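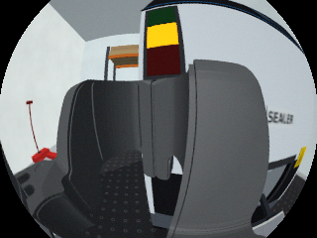
# Shared laundry rooms should bill by weight

Most apartment buildings still charge for laundry by the cycle. A tenant who washes two shirts pays the same as a tenant who fills the drum, and the second tenant is usually blamed for wear on the machines. I think the pricing is at fault.

At Clernstead, where I rented until February, the laundry log for one year listed 2337 wash cycles. Of those, 518 were marked as small loads by the tenants themselves. Each one drew a full fill on the older machines, which have no load sensing, and each held a machine for the same 40-odd minutes as a full drum.

## What a scale changes

Weight billing needs a floor scale, a rate card and a minimum charge. The minimum matters. Set it too low and small loads become cheap, which makes the queue longer. Set it near the cost of a half drum and tenants combine loads.

The usual objection is cost. A building with around 200 tenants can spread the price of one scale over a year without anyone noticing it on the rent statement. Calibration is a larger issue. A scale that drifts will produce disputes, and the lease should say who checks it and how often.

A second objection is that wet items weigh more. Weigh before washing, and charge drying by time, as now.

Cycle pricing survived because coin boxes could only count coins. Card readers replaced the coin boxes at Clernstead years ago, and the tariff stayed the same.

*Daly, July 2023*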